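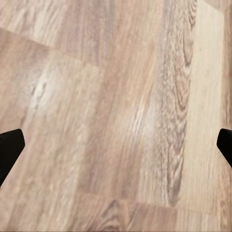
4. First pickup on a bare floor

By now the Plesis should be bolted together, powered, and no longer making the noise described in section 3. This section takes you through the simulated bedroom and two pickup routines. Everything here runs on your computer. The real arms stay folded on the bench until section 6, and if you were thinking of skipping ahead, Wenjie Zeng's knuckles would like a word.

You will need:

- the Lemalora simulator, installed and opened at least once
- the arm profile you saved in section 2 (left and right, in separate files, named so you can tell them apart)
- the bedroom room file from the shared workshop drive
- 15 minutes, or an evening if you renamed anything

4.1 Checking the grippers

1. Open Lemalora and load the bedroom. The first load is slow. The progress bar stops at 90 percent for a while and then finishes without comment. Leave it alone.

2. Load the left arm profile, then the right. If both arms appear on the same side, you loaded the same file twice. We have all done this.

3. Switch to the wrist view and lower the hand until the floor fills most of the window. Press Open. The fingertips should move out to opposite sides and stop there.

4. Press Close, then Open again. Repeat this 10 times and watch for one finger lagging behind the other. A small lag means the finger offset is wrong in the profile. A large one means you typed the offset in inches.

NOTE: Wood grain can confuse the floor detector, which likes to report a knot as an obstacle. Set floor texture sensitivity to Low. Gaspard Tanguy set his to High on principle and spent most of March avoiding a plank.

4.2 Picking up a pair

The pair routine gives each arm its own target. It's the first time the two arms work together, so expect some elbowing.

1. Choose Pair from the task menu and click the two targets, left one first. The order matters. Click them the other way and the arms will cross, politely, and then get stuck.

2. Set approach speed to Slow. There is a Fast setting. It was Ximeng Qiu's idea and it is still in the menu because none of us can find where she put it in the code.

3. Set lift height just high enough to clear the floor. For flat, light things you don't need more, and a low lift keeps the hands away from the furniture.

4. Press Run. When both hands report Holding, press Pause and switch to the room view. Each hand should have one item, and the hands should be well apart.

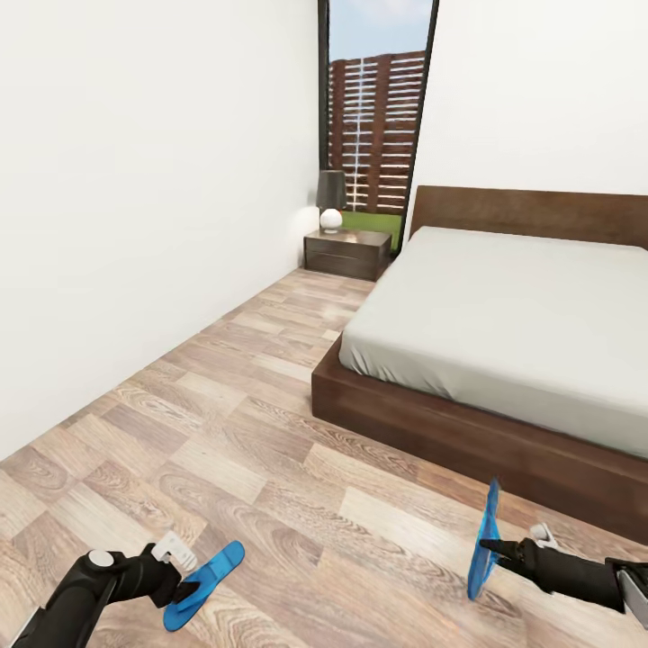 5. Turn the view and look at each item from the side. It may be tilted or standing nearly on edge, and either will do at this stage. If an item passes through a finger as though the finger were a rumor, raise the contact setting by one step and run again.

6. Press Release, then Home. Always in that order. Home without Release carries the item back with the arm, and you will be looking for it in the next run.

CAUTION: Don't edit the arm profiles while a run is paused. Lemalora will accept the change, say nothing, and apply it all at once when you press Resume.

4.3 Setting approach points

If the pair routine grabs badly, the approach points are probably too generous. An approach point is where the hand waits before it commits. Xiaoyan Ren wrote the defaults for coffee mugs, so they assume everything in the world is tall and has a handle.

1. Reset the room and select Step mode.

2. Run until each hand reaches its approach point. Step mode waits for you there.

3. Drag the point down in small moves until the fingers are just above the target. Save after each move. The undo key is decorative.

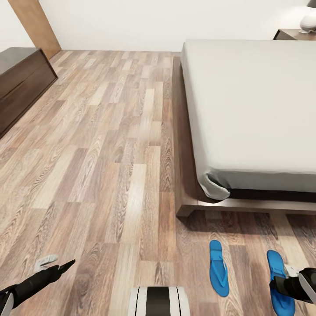

Set the points one arm at a time, and finish the right before you start the left. It is tempting to drag both together, and the software allows it, but the small error you make on one side gets copied to the other with great care. With flip-flops, aim the fingers at the sole and stay off the thong strap, which is thin and only slightly raised above the footbed. Keep an eye on the front corner of the bed frame as well. It sits low, and a forearm that swings in from the wrong side will find it.

4. Run the pair routine another 10 times without touching anything. Write down the misses in the build log, including the embarrassing ones. Cuiping Lu reads the log before she releases the bench key.

5. Save the room under a new name. If you overwrite the shared file, everyone else in the Grelamance workshop gets your approach points, and they will know whose they are.

If the arms refuse to start at all, go back to 2.4 and check that the emergency stop isn't still pressed in. Yes, the simulator reads the real button.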